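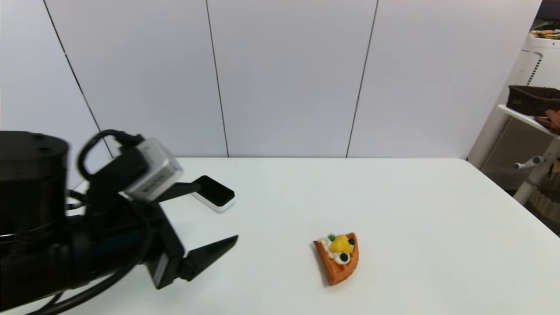

Features > Machines > Learning Systems

The Waffle Shift

Last updated: 25 February 2025

Search this magazine Enter keyword Go

The pitch for robots that learn goes like this. For decades, a robot arm did what somebody typed into it, and if the part on the belt moved an inch to the left, the arm grabbed air. Now you show the machine how a job is done, you show it again, and after enough showings it picks up the idea. People who sell this like to compare it to the way a child learns. I have raised a child. At no point did I have to put a waffle in front of her 572 times.

That is the number of examples the team at Nullau had collected for one task when I visited in January. The task is to pick up a toy slice of waffle from a white table and put it down somewhere else on the same table. The company calls each attempt an episode, a word that makes the work sound more eventful than it is. A person at a set of controls moves the arm. The arm reaches, closes, lifts, travels and lets go. The joints are recorded, the cameras are recorded, someone presses a key to say keep or toss, and the waffle goes back for the next round.

Nullau has rented two floors of a former shoe warehouse and filled one of them with tables like this. I had pictured something closer to a lab. It feels more like a call center, with the same low talk between stations and the same board on the wall where numbers go up through the day. The operators work in two-hour blocks. Most of them are in their twenties, and most were hired from jobs in restaurants and stores. They are good at this, far better than I was when they let me try, and none of them wanted to guess what the recordings would be worth a year from now.

What I wanted to know was simple. What does a machine get from attempt 400 that it didn't get from attempt 40?

The answer I was given is variety. The food should be in a new spot each time, turned a new way. The hand should come in from the left, then from the right, then from high up. If every example starts from the same place, the system learns the place and very little about the food. The operators have a sheet that tells them where to set things, and on a good day they follow it. On a slow afternoon, I noticed, the waffle tended to come back to the middle of the table. People are tidy, and they put things where it is easy to reach them.

That habit matters more than it might seem. Nullau's software, which goes by the name Lakier, is trained on what the cameras saw and what the operator did next. It has no other source of wisdom. If the operators prefer the middle, Lakier will prefer the middle. If they all hesitate for a second before closing the fingers, Lakier will hesitate too, and somebody will have to work out later whether the pause is useful or a nervous tic copied off a tired person.
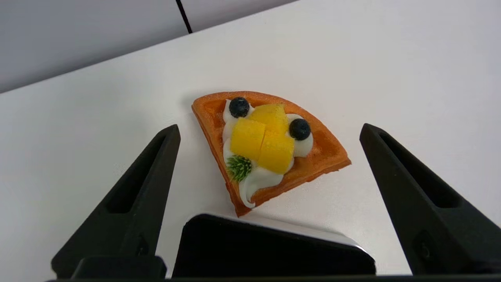
The hand's own view of the job: a toy waffle slice with mango, cream and blueberries, between open fingers.

The view from the wrist is the one the engineers talk about most. A camera across the room sees the whole reach but loses the last inch, when the hand blocks its own work. The camera on the wrist sees that last inch very well and sees little else. Put the two together and you have what the company calls full coverage, though I would call it two partial accounts from witnesses who were standing in different places.

I'll grant that the close view explains the choice of object better than anyone's slides did. A block would be easier. A block has flat sides, and two flat fingers like flat sides. The waffle comes to a point at one end and curves at the other, with a heap of toppings to stay clear of. Pinch it one way and the fingers meet straight edges that aren't parallel. Pinch it another way and you're into the cream. A person settles this without thinking. The arm has to be shown, and it has to be shown by people who have agreed among themselves on the right way to do it, and at Nullau they hadn't entirely agreed. One group of operators liked to grip near the tip. Another went for the wide end. Both were marked keep.

The engineers say this is fine, that a good system can learn that there are many right answers. Maybe so. The older worry in this field is that a system shown two right answers may split the difference and produce a third one that is wrong, with the fingers coming down somewhere between the tip and the crust. When I asked how often that happened, I was told that newer methods handle it. I asked to see the newer methods handle it. That was set up for after lunch.

After lunch, the arm was turned over to Lakier with no one at the controls. The success rate printed in the company's brochure is 95 percent. I watched for most of an hour, and I am willing to say that it was often right. It was right in a slow and careful way that made me want to reach over and help. I am also willing to say that the person running the demonstration set the waffle down each time, and that the waffle kept landing in the same friendly patch of table. I asked for it to be put in the back corner. There was a short talk about whether the back corner was in distribution, which is how this business asks whether a test is fair.

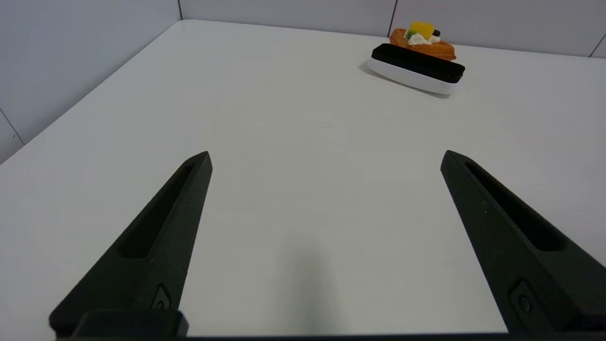 My own view is that a kitchen has back corners. So does every warehouse, hospital and hotel that appears in the investor deck, and no one who works in them keeps the food in the training area. If a machine can be trusted only where its teachers happened to put things, then the useful number isn't 95. The useful number is how far you can get from the examples before it drops, and that one wasn't in the brochure.

To be fair to Nullau, it is hardly alone, and it was more open than others. I had asked for a similar visit at Makuvby, a larger outfit that collects examples for several customers at once, and was offered a phone call and a video with music on it. In the video, arms folded towels and loaded cups into racks. Each clip ran a few seconds and ended the moment the object was let go. I would have liked to see the second after that.

Makuvby's argument, made on the phone with great patience, is that I was looking at the wrong scale. A few hundred waffles prove nothing, they agreed. But pour them in with towels and cups and drawers and bottles, from many arms in many rooms, and the system starts to borrow from one job to do another. The pinch it learned on a pastry helps it with a sponge. They said language systems went the same way – poor, poor, poor and then suddenly good – and that robots are simply earlier on the curve.

It is a good argument and I can't knock it down. I can point out that it can't be knocked down by anybody, at least for now. Any failure is a sign that there isn't enough data yet, and any success is a sign that the data is working. I have covered businesses with that kind of reasoning before. Some of them turned out fine. The text that fed the language systems was lying around, written already by people who had other reasons for writing it. There is no such pile of waffle pickups. Every one has to be made by a person with sore shoulders, at an hourly wage, on a table that somebody wiped.

The third group I spoke with, Châu, has drawn the opposite lesson. It is a small shop that makes sorting equipment for bakeries, and it bought a set of examples last year and then gave up on it. The recordings had been made on a different arm with a different hand, and getting them to carry over took longer than collecting new ones would have. Châu now uses a plain suction cup and a conveyor with guide rails that bring every item to the same spot. It doesn't learn anything. It was running the whole time I was there, and no one was watching it.

I don't think that settles the matter. Guide rails are no help in a home, and the people at Nullau know it, and they are trying to do the harder thing. A hand that could really pick up whatever you set in front of it would be worth a great many dull afternoons. I only wish the people raising money on that hand would spend one of those afternoons at the table.

I took a turn myself near the end of the day. The controls are lighter than they look, and the first thing you lose is any sense of depth. I brought the fingers down beside the waffle, sure that I was over it, and closed them on nothing. Then I did it again. On my next try I caught the edge, carried the slice a few inches and dropped it short. The operator beside me leaned over and pressed the key for keep.

I asked why. She said the system needed to see recoveries too, and that anyway they were behind on the count.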